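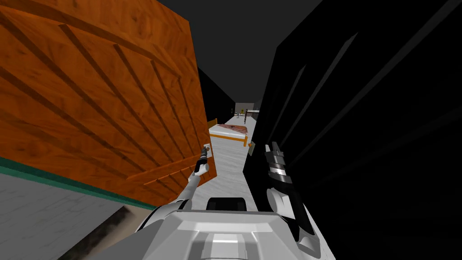

Saturday person wanted (plus some Thursdays) at Ruddock

Hiya! I'm Carys and I run Ruddock, the little wool and haberdashery shop on the hill in Flarnow. Ffion is off to college in January, which I'm thrilled about for her and a bit gutted about for me, so I need someone to take over her hours.

It's every Saturday, 9.30 till 5, and Thursday evenings from 7 when the knitting group comes in (two hours, mostly kettle and finding people's glasses). You'd be serving, cutting fabric, winding skeins and packing up the online orders. I've got 479 buttons still to photograph for the website as well, so if you're handy with a phone camera, brilliant!

You don't need to be an expert knitter. If you can cast on and you're happy chatting to customers, I can teach you the rest. You do need to be 16 or over and all right with stairs, as the stockroom's up two flights.

Pay is the full adult minimum wage whatever your age, and you get staff discount on everything except the Wulley kits.

No CV needed. Pop in and ask for me, or drop a note through the door with your number and a few lines about yourself.

Carys Edwards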